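Brudgate Makers Forum > Out and about > Sositus open day, anyone else go?

carys_rees
Went to the Sositus open day in December with high hopes and a packed lunch. Was told there'd be robots. Got a talk with 50 slides, a queue for the kettle, and a go at holding a gripper. Did I miss a room?

sedgwick_r
You missed the point, I think. The gripper was the demonstration. You do the job by hand, it gets recorded, and the arm is meant to learn from it later.

carys_rees
I have been doing jobs by hand for years and no arm has shown the slightest interest.

Manju A
I liked it. Five minutes of practice and I'd stopped thinking about my fingers. Better than the Niltorach one, where everything was behind glass and a man read the brochure out to us.

potgieter_s
Disagree, Niltorach at least had something moving on its own. I drove to Sositus and spent the afternoon being the robot. The slide about 3,472 recorded tasks went up twice and he never said how many of them worked.

sedgwick_r
He did say, in the questions. You were at the biscuits.

potgieter_s
Somebody had to be.

eluned_g
I've written it up for the Wynne newsletter if anyone wants the kinder version. Pasting the start, the rest is on the club page.

Hands On at Sositus
by Eluned Griffiths
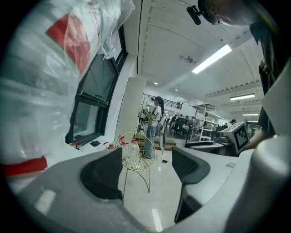 Reading time: 2 minutes

The big white room at Sositus has a shiny floor, a mezzanine and strip lights that do nobody over 50 any favours. Visitors were welcome to handle the grippers, two grey fingers with black pads that face each other, and to ask what they liked. I asked when one would do my ironing and was given a leaflet.

carys_rees
That's the kinder version?

eluned_g
You should have seen what I wrote about the parking.

Manju A
Nice yellow chair. Don't remember that at all.

potgieter_s
Sat in one like it once. Left with the pattern.

sedgwick_r
Are we doing the spring one or not? I need to know for the minibus.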